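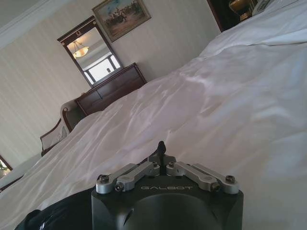

2020年2月20日　Tornthorpe 样板卧室　腕部相机分割与抓取点规划

今天只弄软件，机械部分没有动。目标是把床面这一类低纹理白色织物的深度和分割理顺，再看抓取点规划器能不能直接吃分割结果。代码在 Pugh 仓库的 wrist-seg 分支，规划器用的还是 Bokton 的旧版本，没有升级。

一、自身遮罩

之前的遮罩是用模型渲染出来的，连杆外缘总差一圈，银色连杆边上的高光漏进分割网络，被判成被面褶皱。今天改成渲染遮罩再膨胀 7 个像素，误判基本没有了。代价是两指之间的空隙也被吃掉一部分，而规划器最后一段接近恰恰要看那个位置。

折中办法：膨胀只对连杆和壳体做，手指单独出一层，不膨胀。手指层用关节读数实时更新，连杆层也要跟着开合变，不能用静态图。静态图我试过，开到最大时对得上，合拢以后错得很明显。

顺手查了时间戳。关节读数和图像之间有固定偏移，驱动里没有补。现在在节点里硬写了一个补偿值，标了 TODO，下次应当挪到标定文件里去。

二、深度和床面拟合

白被面纹理太少，立体匹配在平坦处空洞很多，褶皱处反而好。原来的做法是拟合一个平面，把高出平面的部分当成可抓的隆起。被子铺开以后床面本身有起伏，靠床沿的地方又往下垂，单平面会把垂下去的边当成背景丢掉。 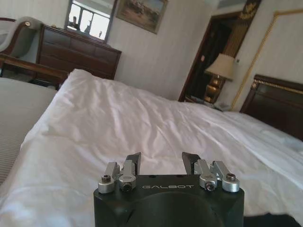

床沿垂边，单平面拟合在近侧左边失效；镜子在远处矮柜上方。

改成分块拟合，相邻块之间加平滑约束。垂边保住了，枕头那一侧也没有被并进床面。分块大小先按经验给，没有扫参数。块太小时褶皱会被当成床面吸收掉，隆起就检不出来，这个方向要小心。

镜子是另一个麻烦。镜面里映出窗户，深度图在那里给出一团很远的点，碰撞地图里就多出一块不存在的空间，规划器有时会觉得往那边绕比较宽敞。暂时在地图里手工加了一个禁入盒，把镜子和下面的柜子一起包住。长期看应该做镜面检测，至少要把超出房间边界的点直接剔除。房间边界可以从墙面拟合来，不难写。

曝光：相机朝窗那边偏的时候，自动曝光会往下压，被面发灰，褶皱对比倒是更好看了一点，但分割置信度下降。锁定曝光后又有过曝的区域。先用自动曝光，限制了单帧变化幅度，效果一般，没有再细调。

三、深色织物

白底上放黑布，本以为分割最容易，结果问题出在夹爪自己身上。壳体也是深色，布靠近壳体时，颜色上几乎分不开，网络会把两者连成一片，规划器随后把抓取点放到了壳体边缘。好在可达性检查拦住了，没有下发。
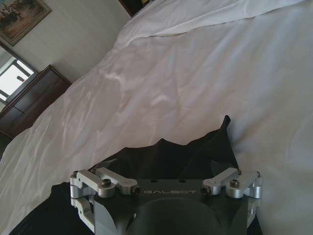 黑布堆在夹爪前方和下方，右侧连杆左边有一个竖起的布尖。

处理顺序改了一下：先扣掉自身遮罩，再送网络，不再是网络输出以后再扣。黑布的边缘这样干净得多，紧贴壳体的一小条仍然会丢，可以接受。

抓取点打分目前偏爱高而窄的凸起，上面那种布尖得分很高。对薄布来说这不一定对，尖端能夹到的料很少，应该往根部挪一段。加了一个沿脊线下移的项，权重先给 2，离线回放里候选点的位置看着合理，实机还没有验证，不能算结论。

离线回放共 18 段，跑完大约要 7 分钟，比上一版慢，主要慢在分块拟合。求解那部分现在是单线程，Trekonska 那套工具里有现成的并行求解器，接口要包一层。

还有一个小问题：腕部倾斜较大时，规划器里“向上”的方向用的是相机坐标系，没有转到基座。画面歪着，隆起的高低排序就跟着错。已经改成用基座的重力方向，旧的回放结果凡是涉及高度排序的都要重跑，别直接拿来对比。

没做完的：
时间戳补偿挪进标定文件。
剔除房间边界以外的深度点，做完后撤掉禁入盒。
手指层遮罩在接近合拢时还有闪烁，怀疑是关节读数量化，没查。
脊线下移权重上实机，先用慢速，力阈值不动。
并行求解器的封装放到3月，和规划器升级一起做。

分支已推，配置文件里的分块参数是我本地的值，拉下来以后先和自己的比一下再跑。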